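The kettle in my kitchen takes a long while to boil, and I've come to think of that wait as the best part of the evening. I put it on when the washing-up is done, I get a cup down, and then I stand there doing nothing whatsoever until it clicks. This post has been brewing for a while (sorry) and it's about hot drinks at night, and my grandmother, and giving up coffee after lunch, in no very sensible order.

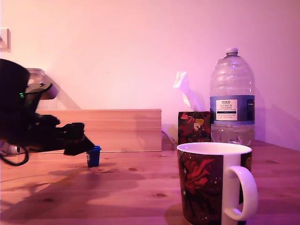
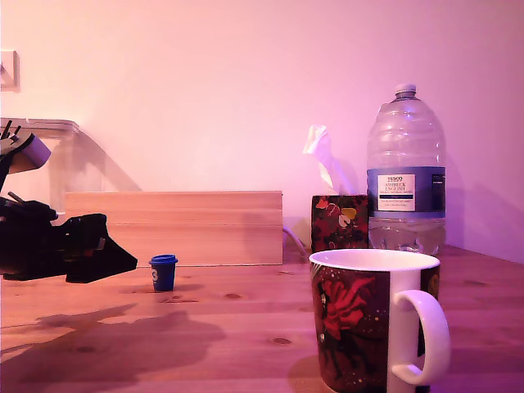

Pink light on a wooden table, and the big mug with the red flower on it.

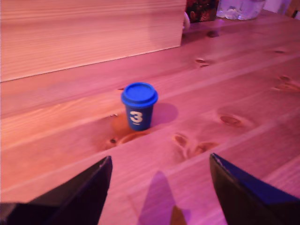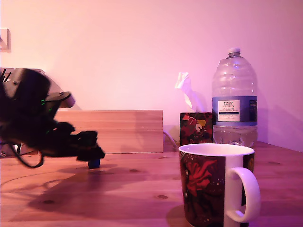
I gave up afternoon coffee in September. I'd been sleeping badly for most of the summer, the sort of sleeping where you wake up in the small hours and lie there going through every conversation you've had since school, and my friend Yaqin Yao finally asked me how much coffee I was drinking. I said two cups a day. She looked at me. I said well, two before lunch. She kept looking at me, and I had to admit to the one at three and the one when I got in from work, and then there was the little one after supper which I'd always told myself didn't count because my grandmother had one every night of her life and slept like a stone.

So that was that, and I stopped. The first week was miserable and I won't pretend otherwise. I had a headache that sat behind my left eye and I was short with everybody, including a very nice man in the post office in Plesley who had only asked whether I wanted first or second class. The second week was better. By the third I'd started sleeping through, and I remember coming downstairs one morning and feeling so peculiar that I thought I might be coming down with something, when all it was was that I'd had a full night's rest!

What I missed wasn't the coffee so much, it was having something to hold. I tried quite a few things in its place. Peppermint tea I like, but it always makes me feel as if I've just been to the dentist. Camomile tastes of hay, and I'm sorry to all of you who swear by it. Hot milk with nutmeg was lovely until I forgot the pan one night while I was on the phone, and I was scrubbing at it for two days afterwards. For a while I drank plain hot water with a slice of lemon, and felt very virtuous, and ate a great many more biscuits than usual to make up for it.

It was Yuzhen Wei, who I used to share an office with in Mondale, who put me on to barley tea. Her mother makes it by the jugful. You buy the roasted barley in a bag, you simmer a spoonful or two of it in a pan of water for 8 minutes (I did it for five at first and it was thin stuff), then strain it into your cup. It smells like toast. It's brown and nutty and a tiny bit bitter, and has enough of the coffee about it that some part of my brain is satisfied and goes quiet. I'm on my third bag now. Leftovers go in the fridge and are very good cold the next day, if you get to them before my husband does.

My grandmother would have thought the whole thing was nonsense, of course. She lived in the same house near Yule for 63 years and had her coffee at nine o'clock sharp, made in a dented pot on the back ring, with the wireless on low. When we stayed with her as children we were allowed a spoonful of it in a cup of warm milk, and we felt enormously grown up, sitting in our nightclothes at her table and not saying much. I can still hear the noise her spoon made. She stirred for ages, far longer than the sugar needed, and I do the same thing now although I haven't taken sugar for years and there's nothing in the cup to stir.

I think that's what I've been trying to get back, more than the sleep. I'm fairly sure she liked the coffee, but she sat down, too, and she didn't get up again to do one more thing. I'm dreadful at that. I'll make a drink and carry it round the house and find it on the stairs an hour later. So I've set myself a rule that the evening cup is drunk sitting at the kitchen table, and my phone stays in the hall. I've kept to it most nights. I broke it for the whole of our week in Andalmont, where the evenings were warm and we sat outside instead, with wine.

If anybody has a good recipe for something hot and not too sweet, do please leave it in the comments. I've been told there's a drink made with roasted chicory and I'd like to try it before the really cold weather comes.

Contact me | © The Slow Kettle, all rights reserved | Back to top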